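June, 4.40 pm. Dye bench

Batch 13 of the madder came out a gorgeous brick colour! Sylvie dropped the bath to 67 degrees and held it there the whole time – no brown creeping in at all. I used 147 g of the Gagnon wool, mordanted overnight, and rinsed it in rainwater from the tank.

Anselmo wants to try the same thing on the Godstead linen. I reckon it'll need a tannin soak first, but I'm dead keen to see it. We've got 700 g of root left, so there's plenty to play with. Swatches are pinned up by the sink, labels still to type.
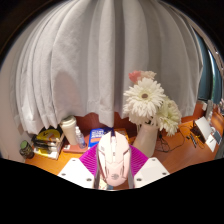

Next up is the iron dip, half strength, on two of the small skeins.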